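Trying out two wrist cameras, a thread
3 min read

1/ In June we had to choose a wrist camera for our two-arm setup at Brudgate. I had two candidates on the bench: the Lulon, with a normal narrow lens, and the Rizzi, with a fisheye. I write down what I learned, maybe it helps somebody who is choosing now.

2/ The grippers stayed the same for the whole test, with white jointed fingers. The controller also stayed the same. I wanted to change only one thing. My colleague Marisa Cattaneo insisted on this, and she was right.

3/ The task was simple on purpose. Reach a small dark jar with a red label on top, take it, put it down in another place. We did 60 tries with each camera, operated by hand, always with the same operator (Yuk-lan Tang, who has much more patience than me).

4/ With the Lulon the picture is clean and straight, and I liked it very much at first. But when the gripper comes close to the jar, the fingers go out of view. Yuk-lan then had to remember where they were. She missed 12 times from 60.

5/ With the Rizzi she missed 7 times. This is a smaller difference than I expected. What changed more was how she worked: she did not stop before closing the fingers.

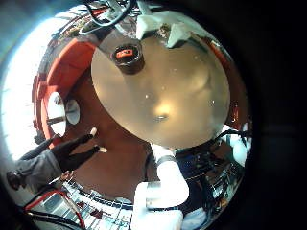
6/ The price for this is the distortion. Straight things become curved, and something very close to the lens becomes huge. For a person it takes one morning to get used to it. For our old calibration script it was a disaster, because the script assumes a normal lens. I lost two evenings before I understood that the error was in my model and the mounting screws were fine.

7/ Cables: please check them before you record anything. With a wide lens you see all the cables that a narrow lens politely hides. I tied mine again with more slack at the wrist and fewer loops. It is still not beautiful.

8/ Delyth Beddoe asked me if the dark corners are a problem. For us, no. The useful image is a circle and we mask the rest. But you do pay for these black pixels in storage, so if you record long sessions, crop them early.

9/ Light was the harder part. We have a big window, and the lens sees it in almost every wrist position. With automatic exposure the picture was jumping between too bright and too dark each time the arm turned. I fixed the exposure by hand and accepted that the window is burned out. The table is what I need to see.

10/ One more thing about rotation. On one arm I mounted the camera turned by 90 degrees, as the bracket fits better like this. I planned to rotate the image in software. Then I forgot, and Yuk-lan worked a full session with the ceiling on the left side. She told me only at the end!
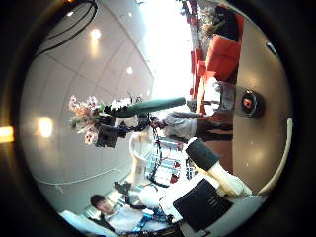

11/ Questions I received

"Is it possible to use both cameras together?" Yes, but our controller did not like it. With two streams from each wrist the delay went up by 40 ms and the operator could feel it. Agata Fiore from the Trunthorpe group wrote to me that she has one wide camera on the wrist and one normal camera fixed over the table. I want to try this next.

12/ "Does the lens get scratched?" Not until now. It sits behind the palm, so the fingers touch things first. Fingerprints are the real problem. I clean it every morning with a dry cloth.

13/ "Which one did you buy?" The Rizzi, for both arms. The Lulon is on a shelf and I will use it for close inspection, where I want straight lines. If somebody has a good calibration routine for a fisheye on a moving wrist, please write to me. Mine works but it is slow, and I do not trust it near the edge of the circle.

Contact: Adelmo Greco, by direct message | © Adelmo Greco | Back to top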